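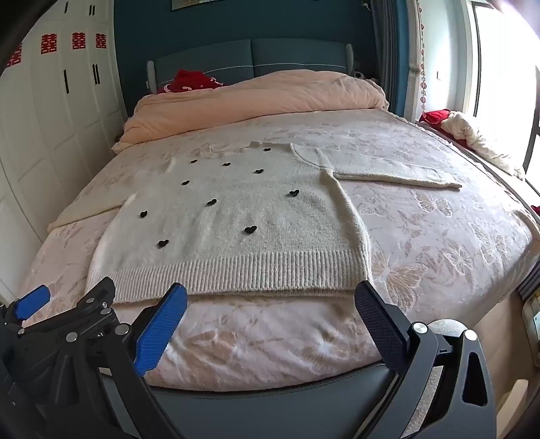

Sweaters in August

I have been folding clothes for the learning project since August, and I still get asked at family dinners what I do all afternoon. So let me try to put it down properly, with a cup of tea next to me.

The short version is that a program called Nasex is meant to learn how to handle laundry, and it learns from examples. Lots of them! The people at Braltasora send out the hand-held grippers, I do the folding with one in my hand, and the camera on it keeps a record of every move. One example is one garment, from flat to folded. My share for this round is 700, and I have finished 119, so please don't ask me how it's going until spring.

Towels were easy (towels are always easy). T-shirts took me a while, mostly the sleeves. Then I got to the knits, and oh my. A fuzzy sweater doesn't slide the way cotton does, it sort of clings to the bedspread and comes along in its own time. I start at the ribbed hem these days, because the ribbing gives the two fingers something to close on, and I go slower than I ever would with my bare hands. The cream one with the little black hearts is my favorite of the whole pile, and I may have given it more turns than it strictly needed.

The guide asks us to change things up between examples: a different bed, a different cover, the curtain open or shut, a sleeve thrown out to the side. I used to smooth everything first, out of habit, until a note came back from Rarnollow, where the recordings get checked, saying my clothes were too tidy. Imagine being told that! My mother would have framed it. Now I let the long sleeves land where they like.

Botched tries get marked and sent in along with the rest. I was shy about that in the beginning, and I did a few over in secret, but I've stopped. If I drop a cuff, I pick it up again and carry on.

My wrist gets tired after an hour, so I switch hands or go water the plants. Cardigans are next, the ones with buttons.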